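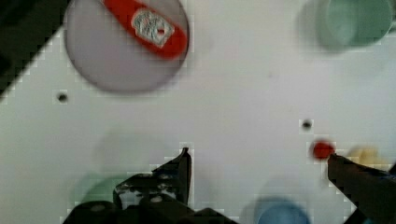
Tabletop sorting, student project talk
Speaker: Soo-ah Ha
Date given: 16/09/2020

Slide 1. Title
Give names: Deok-su Ki (control), Umut Karaca (vision), me (data and write-up). Supervisor Mi-kyung Kong. The project ran in the second-year robotics class and carried on as a club entry for the Vuststead round. Keep this under a minute.

Slide 2. The task
Clear a small table. Small items go on the plate, cups stay where they are. Cups are moved by hand between trials. One arm, one two-finger gripper, one camera at the wrist. No overhead camera. The rules allow one, we chose to do without, and someone will ask about it. Answer is on slide 7.

Slide 3. What the wrist camera gives us
Point out the two black fingers first. They are always in view and they hide part of the table. Then the red ball by the right fingertip. At this distance it is slightly blurred, and the cups are worse. The vision code has to work from colour and rough outline.
Mention the two dark holes in the white top. The first detector reported them as objects. Umut fixed this with a minimum size and a colour check. Do not go into thresholds unless asked.
The dark corner at top left is past the table edge. Anything found there is thrown away before planning.

Slide 4. Control loop
Four states: look, approach, close, lift. If the lift check fails, go back to look. The check reads finger gap only. A small ball gives a small gap, so the margin is thin, and this is where most of our bugs were.
Pause here. Deok-su takes the question on timing if there is one.

Slide 5. Data
2819 labelled frames, all from the wrist. Labelled by the three of us using Pasasum. Hwa-young Wang checked a sample and sent back the ones where a ball was marked through a finger. We now label only what can be seen.
Training and test frames are split by session. Splitting by frame gave scores that were far too good, as neighbouring frames are nearly the same.

Slide 6. Results
200 trials with the February version, 200 with the current one. Same objects, same starting arm pose.
Failed lifts in the current set: 41. Read the figure out, the axis label is small.
Main causes, in order: ball pushed by the fingertip during approach; wrong height; cup rim in the way of the finger. The first one is a planning fault and the camera cannot fix it.

Slide 7. Why no overhead camera
Calibration between two cameras took up most of our practice slot at the Chae workshop. One camera on the wrist moves with the gripper, so the offset stays fixed. Cost: we lose sight of whatever is under the fingers.

Slide 8. Next
Slower final approach. Add a short look from the side before closing. Try softer fingertips if Worimari still has the parts.

Backup slide: wiring diagram, only if asked. Old version, gripper connector is now on the other side.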